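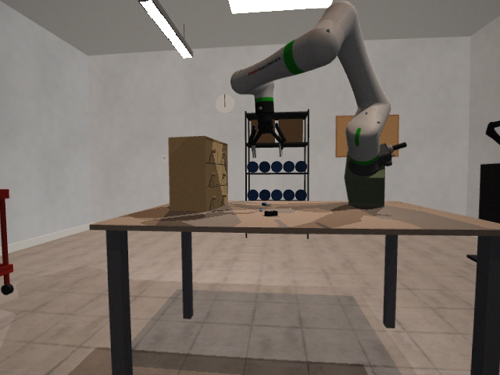

How you learn to remember things

Your memory is the part of your mind that keeps hold of what you have seen, heard, done and felt. You use it when you tie a shoelace, sing a song, find your way to the bathroom in the dark or tell a friend about your holiday. You were not born with a finished memory. It has been growing since before you could talk, and it is still growing now.

What babies remember

A new baby already knows a few things. It knows its mother's voice, which it heard before it was born. Within days it gets to know her smell as well.

Babies forget quickly, though. If you hide a toy under a cloth in front of a very young baby, the baby will often stop looking for it. A few months later the same baby will pull the cloth away and grab the toy. It can now keep the toy in mind while the toy is out of sight. This is why babies like peekaboo so much. They are learning that a face can go away and come back.

Toddlers

Between one and three years old, children start to copy things they saw some time ago. A toddler might watch a grown-up stir a pot and then do the same with a spoon and a plastic bowl the next morning. To do that, the toddler has to remember it.

Words help too. Once you have a name for something, it is easier to think about it later. A child who can say "duck" can ask to go back and see the ducks.

Why can't I remember being a baby?

Most people can't remember anything from before they were about three. Some can go back a little further and some not so far. Scientists don't agree on all the reasons. One is that the parts of the brain that store this kind of memory are still being built. Another is that babies don't have the words to tell themselves what happened.

You may think you remember being one year old. Often this is because you have seen a photograph or heard the story many times. Asger Briem, who wrote to us from Pivdale, was sure he remembered falling in the pond at Flindbridge when he was a baby. When he asked his aunt, she told him it was his cousin who fell in. He had heard the story so often that he had put himself into it. This happens to grown-ups as well.

Different kinds of memory

Short-term memory holds things for a very short time. You use it when someone tells you a number and you say it over and over until you have written it down. It can't hold much. If someone talks to you in the middle, the number is usually gone.

Long-term memory holds things for days, years or your whole life. Some of it is facts, such as the name of your street. Some of it is things that happened to you, such as your first day at school.

Your long-term memory also holds things you can do. Riding a bike is one of these. It is hard to explain in words how you ride a bike, but once you have learned, you can usually still do it after a long gap.

At school age

From five or six, children begin to use tricks to remember things. A four-year-old who is asked to remember some pictures will probably just look at them. A seven-year-old may start to whisper the names. A ten-year-old may sort them into groups, with all the animals together and all the food together.

You can try some of these yourself.

Make groups. If you have to remember apple, sock, pear, hat, plum and glove, think of three fruits and three things to wear.

Cut it up. The number 1597 is easier to say as fifteen, ninety-seven. Long telephone numbers are written with gaps in them for the same reason.

Make up a story. To remember a key, a frog and a cake, think of a frog who unlocks a cupboard and finds a cake. Silly stories stick well.

Test yourself. Cover the page and say what was on it. This works better than reading it again and again.

Leave a gap. Practise your spellings for a few minutes on several days. You will remember more of them than if you do them all in one go.

Sleep. While you are asleep your brain sorts through the day and makes some memories stronger. It is harder to learn when you are tired.

A game to play

This is called Toft's Tray. You need two or more people, a tray, a tea towel and ten small things from around the house, such as a spoon, a button and a pencil.

1. Put the things on the tray and let everyone look at them while you count slowly to 66.
2. Cover the tray with the tea towel.
3. Everyone writes or draws what they can remember.
4. Take off the towel and check.
5. Cover the tray again and secretly take one thing away. Can the others say what is missing?

Younger children can play with five things. Let them say the answers out loud if they can't write yet.

Words to know

Memory: keeping and finding again what you have learned or lived through.
Recall: bringing something back to mind without seeing it.
Recognise: knowing that you have met something before when you see or hear it again.

Page last checked 2019-12-01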